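Filed under: Repair & Reuse / People

We use cookies to remember your settings and to see which articles get read. Accept all | Manage choices

Shireen Swanepoel has been taking office computers apart for long enough that she no longer keeps the boxes they came in. She runs the teardown side of Hamann, a small refurbishing shop in Ferkton that buys old desktop towers from schools and offices, cleans them, tests the parts and sells what works. Last year the shop handled 373 towers. By June of this year it had already passed that.

I met her at 9 in the morning, before the phones started. She was drinking coffee from a jar and sorting screws by length.

"Everybody wants to talk about the fast ones," she said. "I mostly see the other kind. Office machines, six or seven years old, one hard drive, two sticks of memory. They're good computers. Somebody's lease ran out."

Hamann started as a printer repair business. Swanepoel joined to answer the phone and was moved to the bench after she fixed the front desk computer on her lunch break. The owner, who has since retired to Sinley, gave her a set of screwdrivers and a pile of dead machines. She got four working ones out of that pile and the shop sold them for $90 each.

The price hasn't moved much. A basic tower still goes for $90, more with a bigger drive. The most she has ever charged for one was $600, for a workstation an architect had barely used, and she says she felt bad about it for a week.

I asked what she does first with a machine.

"Unplug it and hold the power button down. Then the side panel comes off and I look. I don't touch anything for a minute. You want to see how the cables were run before you pull them, because you'll be putting them back."

She takes pictures of the cables on her phone, a habit she picked up from Seidu Gbeho, who does the testing at Hamann. Gbeho came over from Brandotine, a bigger recycler across the river, where he spent three years pulling drives and doing nothing else.

"At Brandotine the drive came out and the rest went in a bin," Gbeho told me. "The whole case. Power supply, fans, memory, all of it. I asked if I could keep the memory and they said it wasn't worth the labor. I can test a stick of memory in ten minutes while I'm eating."

The two of them disagree about order. Gbeho likes to get the drives out before anything else, so that nobody's files are sitting around the shop. Swanepoel starts with the memory and the processor, which she says are easier to damage if you're leaning over them to get at something else. They settled it by having him do the drives on the machines that come in with data on them, and her do whatever she likes with the rest.

Both of them lay the tower down flat to work on it. Swanepoel was firm about that. She had one fall over on her early on, with the panel off, and it bent a row of fins on a cooler.

"On its side, inside facing up, every time," she said. "Good light. Then you can reach the drive bays and the memory without turning it around."
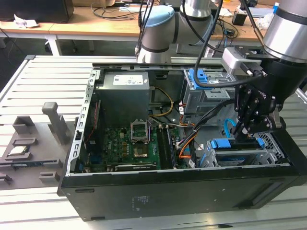

The part people get wrong, in her opinion, is the processor socket. On many of the boards she sees there is a metal bracket that flips up, and under it are contacts so fine that a sleeve can catch them. Once the processor is out she wants a cover on the socket or the bracket back down if the board is going to sit for any time.

"I've had boards come in from people who did everything right and then dropped a screw in there," she said. "You can straighten a pin with a needle. I've done it. I wouldn't want to do it for a living."

Gbeho's complaint is power supplies. Customers ask him to open them up and clean them, and he won't. He reads the label, blows the dust out from the outside, and puts the unit on a tester. If it fails it goes to scrap.

Cables are kept. Hamann has drawers of SATA cables, most of them free to anybody who buys a machine. Drive handles and trays are kept too, sorted by maker, since a tray from one brand will rarely fit another and the plastic latches snap.

Swanepoel would like to run an evening class in the fall, with each person taking a tower home at the end of it. She has the machines for it. She needs more screwdrivers, and a room with enough outlets.

"They'd have to put it back together first," she said.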